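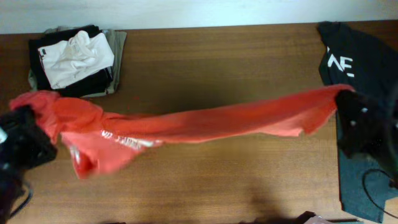
Skituvden schreibt, man soll bei monochromen Bildern erst mal gar nichts deuten, nur hinschauen. Hilft mir leider nicht weiter. Muss für den Kurs vier Seiten über ein Farbfeldbild abgeben, Abgabe im September. Katalogtext ist nur Platon und Wahrnehmung und so weiter, zum Bild selbst fast nichts. Wie fängt man da an? Was schreibt man, wenn nur eine Farbe und ein Rand da sind? Und darf ich nach einer Abbildung arbeiten oder muss ich vor dem Original gestanden haben? Danke schonmal!

Fletitik
Original, wenn irgendwie möglich. Drucke kannst du bei sowas vergessen, Farbe stimmt nie und die Größe fehlt komplett. Ein Bild mit 200 cm Höhe wirkt halt anders als eine Postkarte. Wenn es nicht geht, dazuschreiben, welche Abbildung du benutzt hast, mit Seitenzahl.
Anfang: Maße, Technik, Jahr, Hängung. Dann die Ränder. Wo hört die Farbe auf, hart oder weich, sieht man die Grundierung. Damit hast du schon fast eine Seite. Dann Abstand wechseln, einmal nah, einmal von hinten im Raum, beides notieren. Ich hatte damals etwa 36 Stichpunkte, die Hälfte davon unbrauchbar, egal.

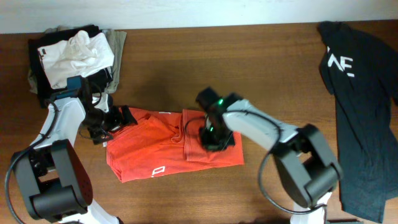

Deutung erst danach, und bitte nicht gleich "das Erhabene". Liest jeder Dozent 2 mal pro Stapel. Lieber einen Satz aus dem Katalog nehmen und am Bild prüfen, ob der überhaupt stimmt. Platon nur, wenn du ihn wirklich brauchst, sonst raus damit.

Nikolovski
Kommt auf den Dozenten an. Bei uns war Abbildung ok. Einfach fragen.

Drellow
Seh ich anders als Fletitik, Deutung kann ruhig vorne stehen, als These. Dann weis man beim Lesen wenigstens, wo es hingeht. Und Vergleichsbild nehmen! Am besten ein gegenständliches mit ähnlicher Farbe, dann schreibt es sich leichter.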